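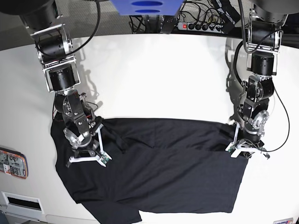
Tiempo de lectura: 2 min

Agosto, 9:40. Celda Willow, mantenimiento de los dos brazos.

Ayer el derecho volvió a dar error de seguimiento en la muñeca al bajar con tela. Saqué el registro: 392 ciclos desde el último reapriete, y el aviso sale siempre en el mismo tramo. Tornillos de la muñeca: dos flojos. Limpié rosca, fijador medio, par de siempre. El izquierdo lo revisé igual y estaba bien.

Cables: el del brazo izquierdo hace un arco demasiado largo por fuera. No roza, pero si alguien baja la altura de trabajo acabará enganchando. Pendiente poner brida a media altura, dejando holgura para el giro completo de muñeca. No apretarla contra el motor.

Dedos de las pinzas: Győző imprimió un juego nuevo, queda en el cajón de Hegyi. No los cambio todavía. Cuando se cambien hay que repetir el cero de apertura en las dos pinzas, que la otra vez se olvidó y perdimos la tarde.

Prueba con camiseta negra, agarre por las dos esquinas de arriba, velocidad reducida. 151 ciclos sin aviso. Paré para comer y seguí hasta 246. Un agarre fallado en el 198, del lado derecho, sin error de motor. Creo que es calibración de altura, lo miro aparte.

Mariann pide llegar a 500 antes de mandar el informe a Holtthorpe. La dejo corriendo a partir de las 16:00, con la parada a mano y alguien en la sala.

Falta: brida, pedir fijador, apuntar el par en la hoja de la celda.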